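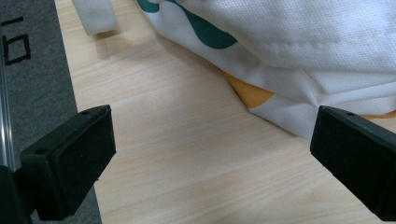

Según Sosina Belay, la comparación entre los dedos Gralo y los Titard no vale nada mientras no se fije la apertura inicial; con tela, dice, el agarre depende más de por dónde se entra que de la almohadilla.

3/10/20. Tomo nota y repito la serie con apertura máxima en todos los intentos.

Gralo, prenda blanca de punto: 13 intentos, 8 agarres válidos. Los fallos son casi todos en el dobladillo — la punta empuja la tela y no llega a pellizcar. Titard, misma prenda: 4 válidos de 13. Almohadilla más dura, desliza al levantar.

Pendiente pasar a rígidos. Con plástico transparente me interesa sobre todo la estimación de pose.
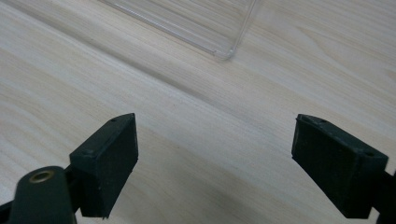

El controlador Bullevent sigue cerrando con retardo cuando baja la consigna de fuerza. Onyekachi propone filtrar menos la corriente. Lo pruebo antes de tocar la mecánica.

Revisar par de apriete de los tornillos de los dedos. Pedir a Hammad el otro juego de almohadillas.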